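Print
E-mail this message

To: Gokix users list
From: Orysia Tkachuk
Subject: Re: How many examples before you train?

Hi all,

Replying to Khalaf's question from Monday, which I've left in below because the thread had wandered off to cable lengths by the time I got to it.

> We have two people recording with hand-held grippers for a
> couple of hours each afternoon. The task is moving soft items
> on and off a plate. After the first batch the policy does fine
> on the near side of the table and misses on the far side. Do
> we just keep recording, or is there something wrong with what
> we have? Also, how strict are you about throwing episodes
> away? My colleague would keep everything. I would bin about
> half of it.
>
> Khalaf

The short answer to the first part is that I would look at where your items start before recording any more. We had much the same fault in our spring set. We had 1,496 episodes by the time we stopped, and when I plotted the starting positions nearly all of them were in a patch you could cover with a dinner plate. People put the thing back where it is easy to reach. They don't notice they are doing it, and the count keeps going up, so everyone thinks the work is going well.

What we do now is print a sheet of starting spots and work down it. The person recording doesn't choose. When they get to the bottom of the sheet they turn the plate, or swap it, and start at the top again. It's dull, but we needed far fewer episodes on the second set to get the far side of the table working, and I wouldn't go back.

The plate itself matters more than I expected. We started with an opaque white one and the results looked good until somebody brought in a glass one. With clear glass, the table shows through and the rim is hard to pick out. We now record on both kinds from the first day and keep the two in separate folders, so we can train with or without either.

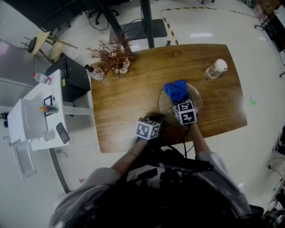

On tables, we stopped tidying everything away between sessions. Our first set was recorded on a bare bench and the policy behaved badly as soon as there was a cup near the work. Now people leave ordinary things about, within reason, and move them when they change over. The one rule is that nothing goes between the hands and the item. I would also change the seat height now and then if you are recording from the head as well as the hands, as the view from above shifts quite a bit between a tall person and a short one.

The markers are the other place we lost a lot of time. If you are tracking the grippers by the cubes on top, check that at least one face is in clear view through the whole reach, including the part where the wrist turns over to let go. We had one recorder who rolled his right hand inward at the end of every placement. It was a perfectly natural way to do the job and the tracking dropped out each time. We asked him to do it a bit differently and the problem went away, but a month of his work in September had to be gone through by hand. Glossy floors and bright windows didn't bother the tracking for us. A scuffed marker did. Keep a spare set of printed faces in the drawer and change them when the corners start to lift.

On throwing episodes away, I'm somewhere between you and your colleague. We sort into three piles. Clean ones go straight in. Ones where the item was dropped and picked up again also go in, but tagged, since a policy that has never seen a recovery has no idea what to do after a slip. The ones we delete are those where tracking was lost, where the person stopped to talk, or where the clip starts with the item already in the gripper. That last kind did real harm. There were only 11 of them in one batch and we could still see the effect – the arm would close on nothing and carry on to the plate as if it had something.

Do the sorting the same day. I used to leave it until the end of the week, and by then the person who recorded a clip couldn't tell me why they'd paused in the middle.

A few smaller things, in no order:

Bend and shape vary a lot with soft items. Fold them differently each time, and don't smooth them out before each start.

Cables pull. If the lead comes back over the edge of the table, leave enough slack that it doesn't tug at full reach, or your recorders will learn to stop short and so will the policy.

Forty minutes is our limit before a break. Past that the movements get quicker and sloppier and you end up binning them.

Both hands should be recorded even if only one is doing the job. We dropped the left hand from the early sets to save space and later wanted it for a holding task. It all had to be done again.

I've put the starting sheet and the sorting script in the Numance folder. The script expects the Leltska file layout, so if yours come out some other way you'll need to change the first few lines. It won't delete anything by itself. It writes a list and you go through it.

Khalaf, if you can send me the starting positions from your first batch I'll run the plot for you. I only need the first tracked point of each episode, not the video.

Orysia

E-mail this message
Print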